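Descaling a kettle by measurement

The water in Munditbridge is hard. The utility's sheet for my street gives total hardness in the moderate to high range, and my own titration kit agrees with it closely enough that I stopped checking. A kettle used six times a day grows a visible crust in a couple of weeks. I had been descaling on a vague schedule, whenever the flakes annoyed me, and wanted to know what the schedule should be.

The kettle is a Draltura, stainless, flat concealed element, 1.7 liter maximum. For each test I filled it with 600 g of water, weighed on the kitchen scale, starting at 60 °F after a night in the fridge and an hour on the counter. Timing ran from switch down to click off, lid closed, with the base on the same outlet.
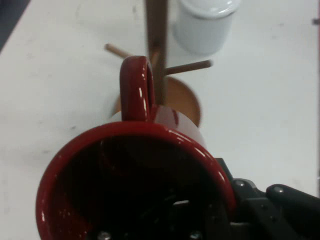 Clean, the kettle took 116 seconds, averaged over five runs. The spread was small, and most of it came from the thermostat, which trips on steam reaching a bimetal strip and is not a precise device. After three weeks without descaling the average had gone up by 7 seconds. That is a real difference, but the cost in electricity is too small to show up on a bill. Anyone descaling to save money can stop.

Noise is a better reason. A scaled element is louder in the middle of the heating cycle, when small bubbles form at the surface and collapse in the cooler water above. I did not measure this properly. My phone's sound meter gave readings that moved more with where I put the phone than with the state of the kettle.

Taste is the other one. Eilidh Crichton did two blind tastings for me on a Thursday evening and picked the descaled kettle both times, with black tea. Two trials prove very little. Her description was "less chalk," and there was also less film on the surface, so I suspect she could see the answer. 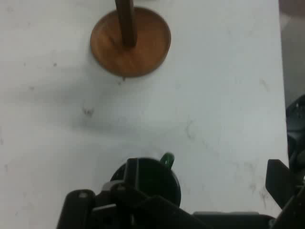
For the acid I compared white vinegar at half strength with citric acid at two tablespoons per liter. Both cleared the plate. Vinegar needed close to an hour from cold and left a smell through three rinses. Citric acid, added to water that had just boiled and been left to cool for ten minutes, finished in twenty and left no smell. Adding it to water at a full boil makes it foam over, and boiling the solution for long can leave calcium citrate behind, which is harder to remove than the original scale.

Archie Carnegie asked whether a filter jug would make all of this unnecessary. I ran a borrowed MacLeish jug for most of September. Scale still formed, at what looked like a third of the previous rate, and the cartridge lost its effect well before the date on the lid. At Nurkside prices the cartridges cost far more than the citric acid, which I buy by the kilogram.

I now descale every third Sunday. The next thing to test is whether emptying the kettle after each use slows the buildup compared with leaving the last inch of water standing in it.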